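Plollcombe Campus Safety
Lockdown and Emergency Response Walkthrough
Leinonen Hall, all floors
Friday, October 28, 2022
Walked by: Joni Keskinen, with Onni Kinnunen on the radio
Marks used: OK / FIX / ASK

Comments first, because I'm excited about this one! The June walkthrough left us with a long list, and most of it is gone. People in this building have really taken it on. Faculty stopped me in the hallway to show me their door locks, and the front desk had the call list out before I asked for it. Thank you, all of you.

1. Outside doors

Main entrance closes and latches without a push: OK
North stairwell door closes and latches: OK
Loading door closes and latches: FIX
Door numbers can be read from the street: OK
Key box for first responders opens with the current key: OK

Comments: The big door numbers are wonderful. Onni stood across the road and read every one back to me over the radio (he did get a laugh out of a passing cyclist). An officer coming from the city who has never set foot here could find door 8 with no help. The loading door still hangs open about an inch if you let it go gently. Work order is in. Until then please pull it shut behind you, even if you're only going out to the dumpster.

2. Room doors and locks

Lecture room doors lock from the inside: OK
Workrooms lock from the inside: OK
Door windows have a shade that pulls all the way down: FIX
Door wedges removed: OK
Thumb turns can be worked in the dark: OK

Comments: The new Guron thumb turns are so much better than the old push buttons. One turn, you feel the click, and you can check it with your fingers. We tried them with the lights off and had no trouble at all. Room 46 is missing its window shade and the one next door sticks halfway. Both are on the list for the next order. No wedges anywhere this time, and I looked hard.
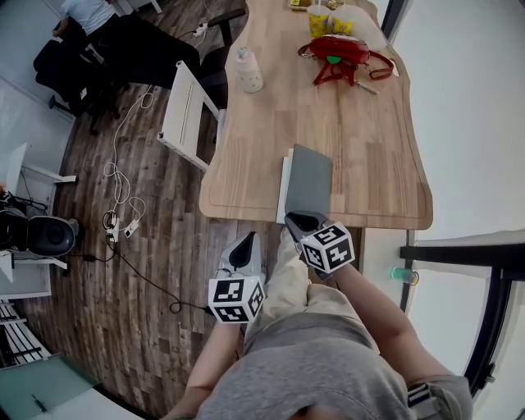 On the subject of keys: if you teach in more than one room, try your key in each of them this week. I'd much rather get your email on a quiet morning. Two people found out in June that their keys opened the door but wouldn't turn the deadbolt, and those were swapped the same afternoon.

3. Alerts

Hallway speakers heard on every floor: OK
Speakers heard inside rooms with the door shut: ASK
Text alert received on test phones: OK
Desk phones show the emergency number: OK
Alert wording says what to do, in plain words: OK

Comments: The text alert went out to 1000 phones and mine buzzed before I had put the radio down. Great to see! The wording is shorter now too. It names the building, says what is happening, and says what to do next. Sound is the one open question. With the door shut I could tell there was a voice on the third floor, but I couldn't make out the words over the fans. I've asked the Cana people who look after the speakers whether the level can be raised on that floor alone. 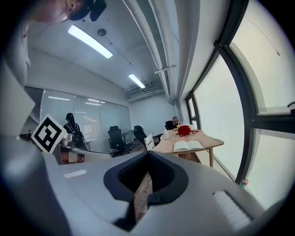
Black-lined opening of a hand-held gripper, seen close up.

4. Medical supplies

Bleeding control kit on each floor: OK
Kits sealed and in date: OK
Defibrillator shows its ready light: OK
Signs to the kits can be seen from both ends of the hallway: FIX
Staff list of trained people is current: OK

Comments: So many names on the trained list now. The last class had 30 people in it and there was a wait list, so we're adding another. You don't need any background for it. If you can tie a shoe you can learn to use a tourniquet, and you might be the closest person for the first few minutes. The second floor sign is flat on the wall and disappears once you're standing at the far end. A sign that sticks out would solve it, and I know there's a spare in the shop.

5. Ways out and places to gather

Stairs free of stored items: OK
Exit signs lit: OK
Stair chair in its bracket, straps complete: OK
Gathering place known to the people asked: FIX
Second gathering place known: FIX

Comments: The stairs look terrific. No boxes, no bikes, good light all the way down. What needs work is where people go after that. Most said "the parking lot," and we have two of those. It's the WEST lot, by the tall lamp. If the west lot isn't safe, cross over to the library steps. Please say it out loud at your next class or staff meeting, and say it again the week after.

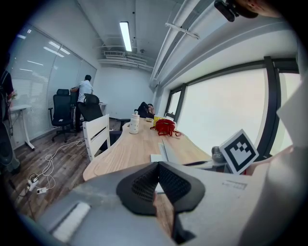
Long wooden desk with a white bottle and a red bag.

6. Follow-up

Loading door closer: Joni, work order open
Window shades: Onni to order
Third floor speaker level: waiting on Cana
Second floor kit sign: Onni, spare from the shop
Gathering place reminder: all supervisors

Questions, or something we walked right past? Write it on the sheet at the front desk or catch either of us in the building. We'd love to hear it.

Signed: J. Keskinen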